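Keeping a Small White Table Looking Nice

I've had a little white side table from Hirnedier for years now, and I do love it, but goodness, white shows everything! Tea rings, pencil marks, that mysterious gray film along the edges where people lean. My neighbor Zuweira Akolgo swears by plain dish soap and warm water, and I've come round to her way of thinking (after trying nearly everything else under the sink).

Wring your cloth out well, wipe with long strokes, and dry right away with an old towel. 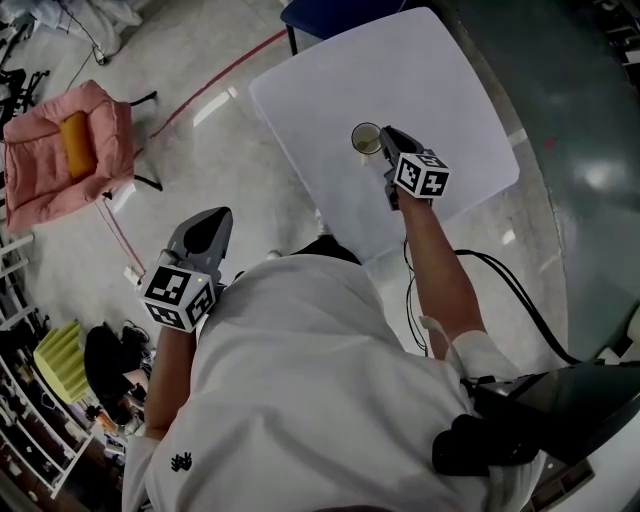
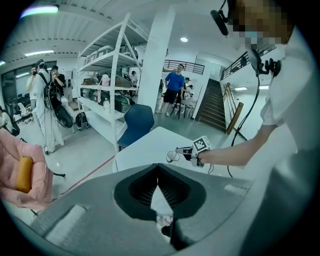
For pencil and crayon, a dab of baking soda on a damp fingertip usually does it, but go gently and try a hidden spot first. Don't forget the legs either, they collect dust like you wouldn't believe. If yours wobbles, tighten the screws a little at a time, going from corner to corner, and stick felt pads underneath. I bought a pack of 13 and still have plenty in the drawer. Mine gets its wipe-down on Thursday evening, with the radio on and the kettle going.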